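Kitchen corner: the tall cupboard is finally sorted!

Last updated in November
14 shares | 11 comments

If you've been in the Bautista Street kitchen lately, you already know how excited I am about the tall cupboard. For years it was where baking trays went to disappear. Eduardo Rivera and I gave it a whole evening, emptied every shelf onto the counters, and I loved every minute of it (Eduardo may tell you something different).

We found more than 200 paper cake cases, two rolling pins, a fondue set with all its forks, and a Ferby mixer manual for a mixer we gave away long ago. The cake cases have gone into one big jar. The fondue set is staying, and I'd like to see it used before winter is over!

Heavy things now live at the bottom: stockpots, the cast iron, the big mixing bowls. Everyday baking gear is at waist height, and the light, awkward stuff like cooling racks and cookie cutters is up top. Lâm Từ cut us some dividers so the trays stand upright - you can slide out the one you want without bringing the whole stack down on your feet. It's such a small change and it makes me happy every single time.

We wiped the door fronts down too, with warm water and a drop of dish soap, then a dry cloth going top to bottom. Plain gray doors look so good when they're clean.
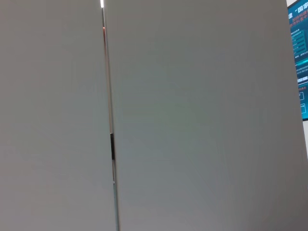 Next up is the spice drawer, and I already have plans for it. Lâm thinks we should sort by how often we use things, while I'm all for alphabetical, so come and argue your side. If you have spare small jars with lids that fit, drop them in the box by the sink. And please, if you borrow a tray, stand it back up in its slot when you're done.

2 people saved this item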